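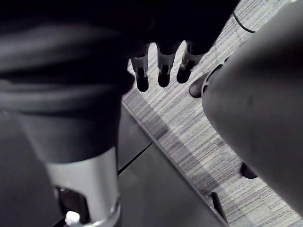
Three black fingertips, pointing down toward the floor.

The Sarkumholm Water Department will begin the second stage of its meter replacement program in September. This thread sets out what customers can expect. Please read to the end before calling the office.

The first stage covered the Drastier district, where 679 meters were replaced. The second stage covers 800 addresses in Barrientos, along with the homes on the east side of Jovari Road that were left out of the original route map.

Every household on the route will receive a letter before its appointment. The letter gives a morning or an afternoon window. If the window does not suit you, call the number printed on the letter and have your account number at hand. Appointments cannot be changed by replying to this account.

An adult must be at home for meters located indoors. For meters in a curbside box, no one needs to be present, but the lid must be clear. Please move planters, trash cans and parked vehicles the evening before.

Water will be shut off during the work. Most replacements are finished within an hour. Older buildings with a shared supply line may be without water for longer, and the letter to those addresses will say so. We advise filling a pitcher or two beforehand.

When service returns, run the cold tap nearest the meter for 2 minutes. Cloudy water at first is usually air in the line and should clear in the glass. If it remains cloudy or has a brown color, call us the same day.

There is no charge for the new meter or for the visit. Crews do not accept payment of any kind and will not ask to see a bill. They carry a department badge - please ask to see it before opening the door.

Your first bill after the change will show two readings: the final reading from the old meter and the first from the new one. Keep a note of the old reading if you can. Disputes are easier to settle when both parties have the number written down.

Several customers in Drastier asked whether the valve on the house side would be replaced as well. It will not. That valve belongs to the property owner. If the crew finds that it does not close fully, they will leave a yellow card and the appointment will be set again once it has been repaired.

Tenants may let the crew in without the landlord's written permission. Landlords with 12 or more units on one street may ask for a single combined visit by writing to the billing office.

The route map is posted in the lobby and on the department's website. The Barrientos section was corrected this morning - an earlier version left out the lane behind the school.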